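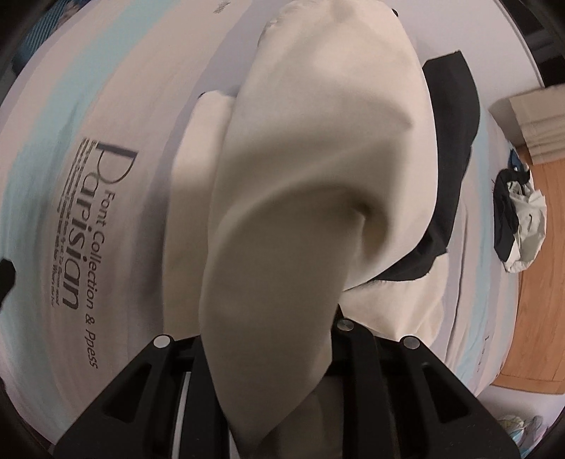

Doesn't nesting just mean squeezing as many parts onto the plate as you can, one of you wrote on the feedback sheet after the last session, and if so, why are we spending a whole class on it? Fair question! I'm going to use it as the way in to these notes, since I thought more or less the same thing for my first two years at a profile cutting shop.

Sheet Metal and Plate Processing, Unit 2
Notes on nesting, kerf and scrap
August 29, 2021

So, nesting. You have a plate, you have a list of parts, and you lay the parts out on the plate so that you waste as little steel as possible. The software does most of it now. You load the drawings, tell it the plate size and the quantities, press the button and go get a coffee. What it gives you back is usually pretty good and now and then completely daft, and the whole point of this unit is that you can tell which one you're looking at before somebody lights the torch.

Kerf first

The kerf is the width of material the cut removes. Every process has one: laser is thin, plasma is wider, oxy-fuel is usually wider again on heavy plate. If the machine followed your drawn line dead center, an outside profile would come out small by half a kerf on each side, and a hole would come out big by the same amount. So we offset the path, outward for the outside and inward for the holes.

Try this one at home. You want a square blank with 100 mm sides and your kerf is 2 mm. How far off the line does the torch center have to run, and how big is the square it travels? (Offset 1 mm, travel square 102 mm. If you got 104 you added the full kerf on each side, and you're in good company, half my classes do it.)

Please remember that kerf changes as the consumables wear. A worn nozzle gives you a wider, uglier cut, and the offset you typed in this morning may be wrong by the afternoon. Measure a part, fix the number, carry on.

Spacing between parts

Parts can't touch. They need a web of material between them, and on thick plate that web has to be bigger because of the heat. If you pack everything tight on a heavy oxy-fuel job, the plate moves while you're cutting it, and the last parts come off out of square even though the program was perfect. I like to see the cuts spread out over the plate, with small internal holes done before the outside profile. Once the outside is cut the part can shift or tip, and then your hole goes wherever it wants to.

Common line cutting is where two parts share one cut. It saves gas and time, and I love it on simple rectangles. On anything fiddly I'd leave it alone until you've had some practice.

Working out yield

Yield is the weight of good parts divided by the weight of the plate. Take a plate that weighs 398 kg. If the good parts add up to 282 kg, you have a yield of just under 71 percent, and the other 29 percent (give or take the rounding) is skeleton, slag and offcut. Is that bad? It depends on the shapes! Rings are horrible for yield unless you've got something to put in the middle of them. Rectangles ought to do a lot better, and if they didn't I'd want to see the nest.

Offcuts

Anything big enough to use again goes back on the rack with the grade, the thickness and the heat number marked on it. Do the marking before you move it. An offcut with no heat number can't go into a job that needs material certs, so you've turned decent stock into scrap price for want of a paint pen. The Pugh exercise in your folder has an offcut list with three mistakes in it, have a go at finding them.

For next time

Read the Clinditwood job sheet and sketch a nest by hand, on squared paper, before you touch the software. I know, I know, but do it anyway. Then run the same parts through the program and bring both. Write the yield on each one and show your working, including the kerf you used.

We'll be on the plasma table at Bondton for the practical half, so bring boots, glasses and ear protection, and no nylon jackets please. The Skurklow parts are the ones with the slots, and we'll need those drawings printed full size. The printer on the ground floor does the big paper, the upstairs one doesn't.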